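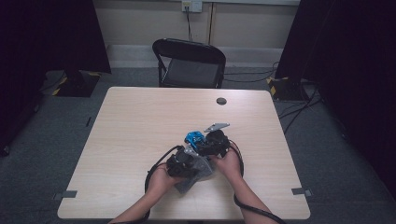 Drevar bench work after the new cells
Shop Floor Talk > Automation and Jobs
Started by pendo_w, 17/08/2022

pendo_w
We build and rework small motor assemblies by hand at a bench, two motors to a unit, cables hanging off both sides. Management has signed up for a Makus cell to take over part of it starting in September. The slide deck says it "frees operators for higher value tasks." I've asked twice what those tasks are and got a smile both times. Anybody here been through this? I want to hear what your day looks like now. I've already read the brochure.

torque_and_tea
We got two of them at Tarkesent last year. My day is mostly walking. I used to sit with one unit until it was right, and now I go back and forth clearing jams and pressing reset. Pay is the same. Back is better, I'll give it that.

t_sivakumar
Ours handles the straight screw work fine. It does not handle cables. Anything that loops or flops around still comes to a person, so all the annoying units land on the same four benches, and then they wonder why our numbers dropped. Of course they dropped. You took the easy ones away.

pendo_w
That's my worry exactly. Our target is 36 units a shift, easy and hard mixed together. I can't see them lowering it when only the hard ones are left.

Beatrice R
Going to disagree with the mood in here. I did hand assembly for 15 years and both my wrists are shot. If a machine had taken half those screws off me I'd still be on the bench instead of in the parts office. You can be suspicious of management and still want the thing.

torque_and_tea
Fair, and I said my back is better. But the wrist argument only works if they let you slow down. At our place the time the cell saved went straight into more units.

Beatrice R
Then that's a fight about the target. Have it about the target. The machine didn't set it.

gearlash
The machine didn't set it, the people who bought the machine did, and they have to show it paid for itself. Pretty hard to pull those two apart.

t_sivakumar
Something else to ask, Pendo. Who does the rework on what the cell turns out? With us the vendor's figures only covered finished cycles. A unit that came out with a pinched cable was a finished cycle. We opened 1,482 of those up by hand in the first year and not one was in the savings report.

pendo_w
Oh that's good. Did you log them yourselves?

t_sivakumar
Tahmineh Rezaei on second shift did, in a notebook, until somebody upstairs wanted to know why she had a notebook. Keep your own count from day one.

muriithi_mike
I set up cells for a living (Muriithi, not Makus) and I'd say most of this is bad rollout. Get your bench people in the room before the fixtures are cut. They know which way a cable wants to go. When I've had that, rework came down by 50 percent.

gearlash
Came down by 50 percent from what? And who counted?

muriithi_mike
The customer counted. I don't have the sheet in front of me.

gearlash
Uh huh.

Beatrice R
He's still right about getting in the room. Ask for it, Pendo. Worst they do is smile at you again.

pendo_w
Anahera Nepia is our lead and she's asking for two of us to sit in on the fixture meeting. I'm still not sold. I'd like the rework question and the target answered in writing before that thing gets bolted down. Will post when I hear something.

torque_and_tea
Get the target one first.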